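Sports Journalism 2: Writing the Match Preview
Handout for week 3
Tutor: Peninah Waweru

A preview is written before anything has happened, so it stands on what people said and on what the record shows. Start with the quote. Get it at the press conference or by phone, and write down who said it and when.

Our practice fixture is Staseck against Koech in the cup. Staseck play two divisions higher. Koech have home advantage and a full ground, with 1685 tickets sold. Open on one player or coach - the table can wait until the fourth paragraph.

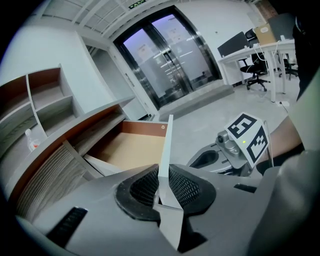

How long should a quote be in a preview?
Two sentences at most. If the player said more, put the rest in reported speech and come back with a second short quote lower down.

Team news goes near the end. List injuries and suspensions first, then players returning. Keep each club's news in its own paragraph and check the spelling of every name against the club list.

For next class: read Ka-ming Chung's preview of Comia v Edex and mark each place where he moves from quote to background. Bring 12 lines of your own on the same match.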